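8 March 2023

Clanen sets equipment budget for laundry-sorting cells

Clanen will buy five robot cells for garment handling this spring, with delivery of the first planned before the end of March. The order covers arms, two-finger grippers and wrist cameras. Folding software from Coreo is licensed separately and billed per cell.

Purchasing lead Tania Fakir set the acceptance test at 200 picks from mixed piles, with no manual sorting beforehand. Light fleece over darker knits is part of the test set.

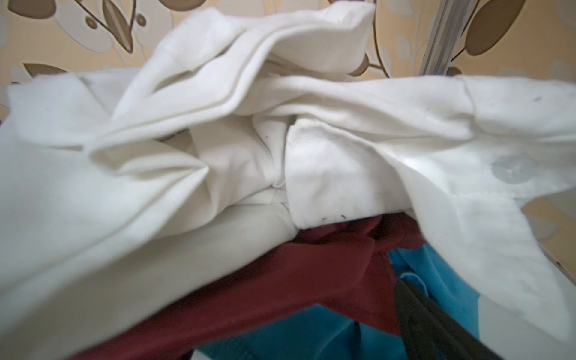 White fleece over maroon and turquoise garments at the Clanen test site.

The budget also carries eight spare finger sets and a line for replacement tabletops — an item left out of the first draft. Worktops are now treated as consumables and written off over one year. Quotes from Grīnberga and Illura are still open, and the choice depends on lead time for the frames.
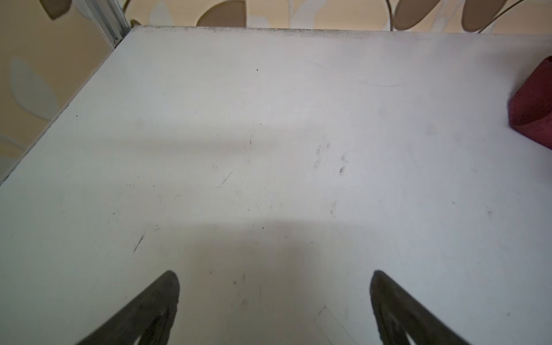
Gediminas Jaunzems would put the money elsewhere, arguing that five cells are too many before the service contract is priced, and that a second year of maintenance should be fixed in writing before any deposit is paid. Clanen expects to answer that point when the contract terms are released. The purchase file is listed under number 347.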